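Moving the choir library out of the cellar

The radiator in the cellar at Holtent had been dripping since March, and when Raili Kokkonen went down for the carol folders she found the bottom shelf of sheet music stuck together in one piece. So the whole library had to come up to my spare room, at least until the building people decide what they want to do.

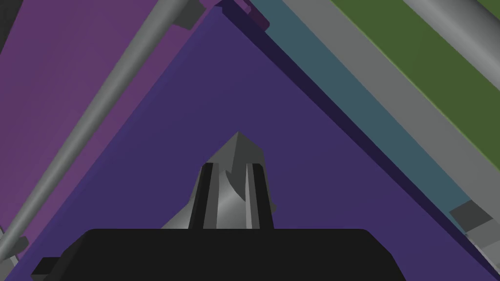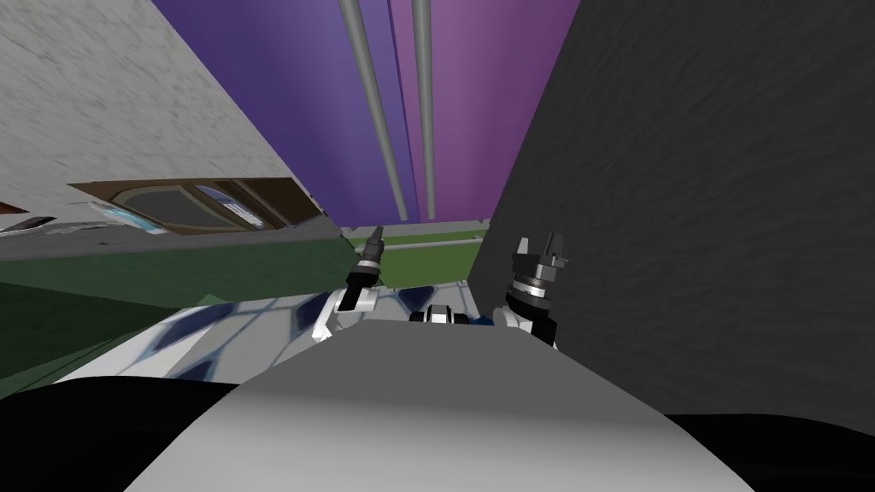
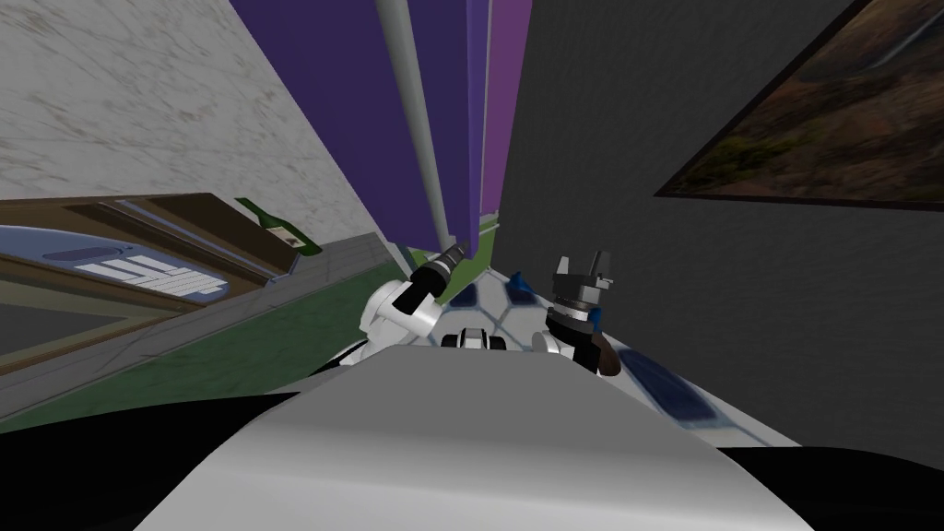

Renders: Reijo Valtonen

There were 69 boxes. I had expected fewer. Most of them were banana boxes with no lids, and the labels were in three different systems, depending on who was librarian at the time. One system goes by composer, one by season, and the oldest goes by the color of a sticker that has mostly fallen off.

I started with the wet ones. If the paper is only damp you can stand it on edge, fanned out, and it dries in a couple of days. Coated covers are another matter — once they stick, they tear. I lost 13 copies of a Kiiskinen psalm setting that way, and it has been out of print for years. If anyone has a clean set, we would like to borrow it.

After that I sorted everything by title. I know choirs argue over this. Composer order looks better on a shelf, but our singers ask for things by the first line, and half the folk songs have no composer anyway. Each title now has a number, and the number goes on the folder and on every copy inside it.

The most useful thing I found was that we had bought the same piece twice. There were 40 copies of Skukodance in a box marked Spring and another 40 in a box marked Misc. We have never had that many altos and basses put together. I have kept one set and offered the other to the church choir across the river.

What is left is the pile of photocopies. Some were made with permission and some plainly were not, and there is no way to tell which from the paper. I am inclined to recycle the lot and buy what we still sing.

Folders can be picked up from me any evening after six. Please bring back the old ones first, including the green Christmas ones.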